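Data Capture Hardware > Grippers > Reviews
Last updated: January

Talus Pair hand-held gripper kit: bench review

The Talus Pair is a two-handed capture kit for teams that train manipulation policies from human demonstrations. The operator holds one gripper in each hand and does the task directly, and the recorded jaw motion is later replayed on an arm. Talus sells the grippers, the pads and the cabling. Recording software is licensed separately from Druvus, and we used the current release with default settings.

We ran the kit for 10 working days on small-part tasks: picking up thin rods, placing them in containers, and moving light plastic tubs from one side of the table to the other. Rods were the hardest of these. A thin rod lying flat gives the fingers very little to close on, and on a smooth tabletop it rolls ahead of the pads if the approach is off by a small angle.
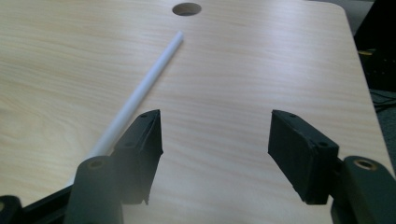 Jaws open over the tabletop, white rod to the left.

The finger blocks are plain and easy to service. Each one is held by small screws and can be changed in a couple of minutes with the supplied driver. Jaw travel is wide enough for most bench items. The trigger pull is linear for most of its range and then stiffens over the last few millimeters, exactly where rod work takes place. Operators with smaller hands noticed this by the end of the first session. A lighter return spring is offered as a spare, and I would fit it before doing anything else.

Calibration takes 7 minutes for the pair if both grippers are done in sequence. The routine asks for full open, full close, and a hold at the midpoint. It does not warn you if the midpoint hold was too short, and the only sign is a small offset in the recorded jaw width. We found it on two recordings and repeated them.

Each gripper is tethered. The cables are flexible and the strain relief is good, but cable routing matters more than the manual suggests. With the table edge between the operator and the recorder, a slack loop will catch on the corner during wide reaches. We set the slack so that both hands could cross the midline without tension.

Two-handed work is where the kit earns its price. Handing a part from left to right needs no change in stance, and the grippers can be brought close together over a container before they interfere with each other.
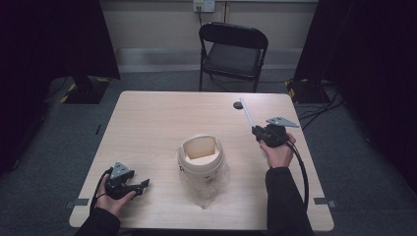
Leszek Chmielewska wrote in after our first notes went up to say that his Talus set drifts when both grippers are run for a full shift, and that he now recalibrates at the lunch break. He also prefers the older Walczak handles for anything heavier than a cup, on the grounds that the Talus trigger tires the index finger first.

I could reproduce part of that. Over a 35-minute block the reported jaw width on the left unit moved by a small amount, and the right unit did not move at all. Recalibrating cleared it. I had no Walczak handles on hand to compare.

Pads are the consumable. The Talus pads are soft and grip smooth plastic well, including clear containers that tend to slide in harder jaws. The edges are the weak point, so check them before each session. Bernon sells a firmer pad in the same size, but it gave up too much hold on rounded walls in our trials.
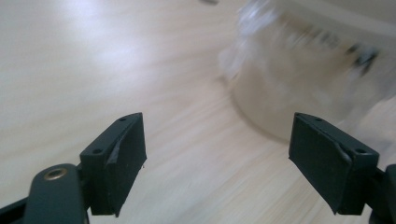
Review by the Bench Editor, Capture Hardware Desk

Replacement pads ship in packs of 2, enough for one gripper, so a full change needs two packs. They are pressed on by hand and need to be seated from the tip downward. Seated the other way, they trap air and lift at the top.

Rating: 7 out of 10. Recommended for light two-handed tasks. For long sessions, order the lighter spring and schedule a second calibration.

This site uses cookies to remember your settings. By continuing to browse, you accept our cookie policy.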